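Setting Up the Simulated Gripper Cell at Isden

Posted 23 August 2018 by Afiq Lumenta 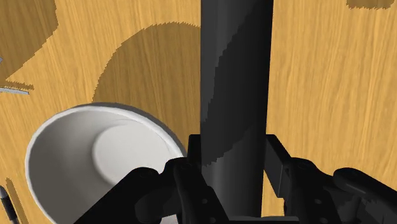 Purpose of the Cell

The Isden cell is the simulated counterpart of the bench cell we maintain under the Akbari project. It consists of one arm, one parallel gripper, a wooden tabletop and a small set of tabletop objects, among them a black cylinder and a white paper cup. All new grasp programs are run in simulation before they are released to the bench. The simulated cell must therefore be kept in order with the same care as the physical one, and this post records how that is done.

I have been responsible for the cell since January. The procedure I inherited was a single page written by Jamshid Mahmoudi, and most of it still stands. The parts that have changed concern the fingers, the contact settings and the lighting.

Finger Alignment

The gripper model is loaded first, with no objects on the table. Both fingers are driven to the fully open position and then closed until the pads touch. The two pads should meet on the center line of the palm. In the model supplied to us, they met 3 mm to the left of it. The cause was a wrong offset in the link file for the right finger, entered with its sign reversed. Correcting it took one line.

After any change to the link files, the opening and closing cycle is repeated 20 times and the final pad position is written to the log. If the position moves between cycles, the joint limits are checked before anything else. On two occasions the limit for the outer knuckle had been overwritten by an older copy of the file. We now keep the link files in a folder that is read-only for everyone except the person named on the cell sheet.

Contact and Friction

The cylinder is the reference object for this stage. It is placed upright between the open jaws, and the gripper is closed at low force. A correct setup holds it without visible shaking. Shaking usually means that the time step is too long for the contact stiffness, and the time step should be shortened first. Raising the friction value will hide the problem for a while, and it will return with the next object.

The cup is more demanding. It is modeled as a thin shell, open at the mouth, and it may be started upright or lying on its side. With the default collision shape, the simulator treated the cup as solid, so that a finger could not enter the mouth at all. The collision shape was rebuilt from separate wall panels and a base disc. This slows the run slightly. I consider the cost acceptable.

Shadows and Rendering

The close view of the gripper is the one used for checking pad contact, and it is also the view in which rendering faults are easiest to find. The soft patches of shadow on the table have stepped edges, and the same stepping runs diagonally across the cylinder. This comes from the size of the shadow map. A larger map gives a cleaner edge but lengthens every run, and the contact results are the same either way. The setting has been left where it is for routine work, and is raised only when pictures are needed for the camera tests at Flulberg.

Regular Care

The following is carried out every 10 days, or sooner if the simulator has been updated:

- Load the reference scene with seed 2456 and compare the final object positions with the stored copy.
- Run the opening and closing cycle and enter the result in the log.
- Confirm that the wood texture and the table height match the bench cell.
- Remove test objects that are not listed on the cell sheet.
- Save a dated copy of the scene file to the shared drive.

A difference in the stored positions is reported before it is corrected. In the spring I corrected one without reporting it, and a colleague at Cliltitz spent the better part of a morning looking for a fault that was no longer there. The rule dates from that morning.

The next work planned for the cell is the replacement of the pad material values, which were estimated when the model was made and have never been measured.

Comments

Jamshid Mahmoudi: Thank you for writing this up. The reversed sign was very likely mine. Please check the wrist link in the same file, as both were entered on the same afternoon.

Afiq Lumenta: Checked. The wrist link is correct.

gearbox_r: Did you try a finer mesh for the cup before going to wall panels? We had the same solid cup trouble with a mug.

Afiq Lumenta: Yes. The simulator closed the mouth again on loading, whatever the mesh size. Panels were the only form it left alone.

gearbox_r: Same with ours. Will try panels, thanks.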